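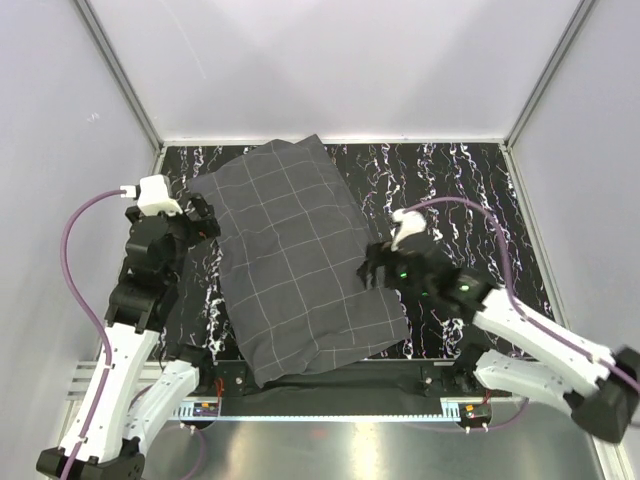 # Chapter 6: Cloth, Thread and the Household

Most of us get dressed in the morning without giving a thought to where cloth comes from, and I was no different until I spent a winter in Doddale, listening to people who had worked in the mills there. I had gone to study rents and wages. What I came home with was a notebook full of talk about sheets, shirts, aprons and curtains, and a strong feeling that I had been reading history with one eye shut.

In this chapter we look at what happened to ordinary homes when cloth stopped being something a family made and became something it bought. The change was slow, and it didn't reach every place at the same time. In Badudell, up the valley, women were still spinning at home long after their cousins in Doddale had put the wheel away in the attic (or chopped it up for the stove, as one family cheerfully told me).

## Warp, weft and a few words to know

Before we go any further, it helps to have a handful of terms in your pocket. The *warp* is the set of threads stretched lengthwise on a loom. The *weft* is the thread carried back and forth across them. A *check* is a pattern of crossing lines, and it is one of the oldest ways of dressing up plain cloth - a weaver only has to change the color of a few threads at regular gaps in each direction. A *lining* is a second layer sewn inside the first. It hides the seams and adds warmth, and in a poor household it was very often cut from something older.

Keep that last point in mind, because it will come up again when we read the Dong family letters. Old cloth was hardly ever thrown out. A coat became a child's jacket, the jacket became a quilt patch, and the patch ended its days as a rag by the sink.

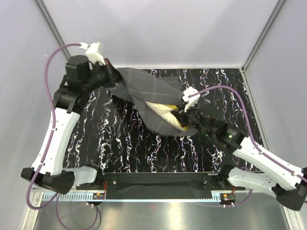

*Figure 6.1. Dark gray cloth with thin light lines, a cream lining and bright yellow edging.*

## Reading a household list

Our main source is the Usia inventory, a long handwritten list of goods copied out by Huiling Lu, who kindly let me sit at her kitchen table with it for most of one December. It has 2234 entries, and a surprising number of them concern cloth in one form or another. Read slowly and you begin to hear the people behind it, fussing over which blanket was the good one.

As you work through the extracts, ask yourself who in the house would have cared for each item, and how long it was expected to last. Start with the bed linens, which are the easiest to follow, and leave the work clothes until you are used to the spelling.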